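Ticket 200 – Monitor on shared desk drops signal
Opened by: Roos Vermeulen
Assigned to: Milan Lambrechts
Site: Verbruggen, room 6
Status: Waiting on part

Screen goes black for a few seconds, then comes back. It started after the desks were moved. Restarting the computer doesn't help. 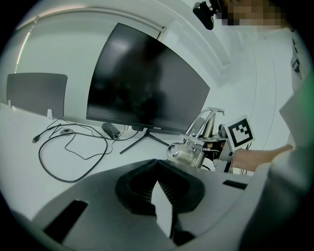
1 min read

Black monitor on the tripod-style stand, white desk. The cables in front of it are tangled, so please label both ends before pulling anything out.

11th December, Milan: Reseated the power plug and the video cable. Ran the screen for 3 hours with brightness at 100. Two dropouts – both when the video cable was nudged.

Swapped in a spare cable from Skisbridge. No dropouts so far, but the spare is too short to stay. Longer one ordered.

Roos: Fine for now. Please tie up the loose cables when the new one goes in.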